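The Bag at the End of the Counter

Chin-lung Poon has packed other people's shopping for most of his working life, first at a grocery store and for the past several years at Koltari, a small shop that sells drinks, sauces and dry goods. In September he began teaching a short evening class on packing for new counter staff at Ploltlow, a community workspace. Chia-hao Wu spoke to him there before a class.

Poon starts with the bag. New people want to start with the goods, he said, and then they fight the bag with one hand while the other is full.

"You hang it up by the handles and let it drop," he said. "Then you look at it. A thin bag sticks to itself. If one side is twisted into a rope, you have half a bag, and you'll find that out when the second item won't go in."

He does not mind creases. Koltari buys its thin bags in boxes of 1,000, and every one of them comes out wrinkled once it has been handled. He asks his staff to find the two handles, pull them apart and put a fist inside to push the bottom open.

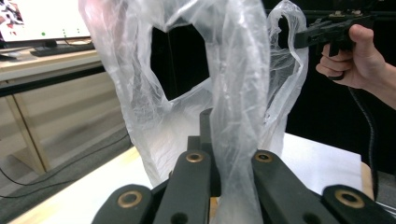
Two bottles, one bag

The exercise he uses most is also the plainest one. Two bottles of the same size go into one plastic bag. Wu asked why he doesn't use a full order.

"A full order holds itself up," Poon said. "Two bottles will lean and knock. If you can pack two bottles so they stay upright on the way to the car, you can pack anything we sell."

There are two ways to do it, and he teaches both. In the first, the bag hangs open and the bottles are lowered in one after the other. In the second, the bag lies flat on the table, the bottles stand in the middle of it, and the sides are pulled up around them. He likes the second way for anyone with a sore shoulder, and for heavy bottles.

"Put them close together, shoulders touching," he said. "Caps tight. Check the caps before you lift, every time."
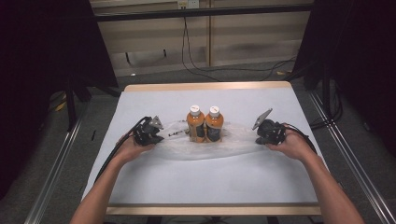 Two bottles standing on a flattened bag during the exercise.

Wu asked about paper bags. Poon said Koltari tried them for some 160 orders and went back to plastic for bottles, mainly on account of the handles. Paper is still used for bread and dry goods. He would like customers to bring their own bags, and says a few more do each year.

The class runs two evenings a month. Poon has no plans to make it longer.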